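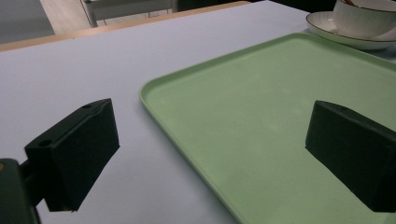 The residential clinic at Prarnotport takes its guests off salt, sugar and coffee on arrival, and keeps them off for the length of the stay. Breakfast is served at seven and comes to nearly 800 kilojoules. The rest of the day's food is broth, stewed apple and a small portion of millet.

Luminița Bucur, the dietitian in charge, records weight, pulse and blood pressure twice daily. Most of the early weight loss is water, she says, and she tells guests so at intake. Headaches are usual in regular coffee drinkers and tend to pass within the week.

The building stands at 1451 metres, above the village of Gavrilă. Walks are graded by climb, and anyone with a resting pulse over the set limit stays on the lower path. Vojtěch Dvořáček, who stayed in March, kept to it for four days. "I slept badly, then very well," he says. "I was cold most of the time."

Evidence for longer fasts is thin, and the clinic no longer offers them. It does not accept guests who take insulin or who are pregnant. Others on regular medicine need a letter from their doctor - a copy by email will do. Food is brought back in stages over the last two days, starting with cooked vegetables and plain yoghurt.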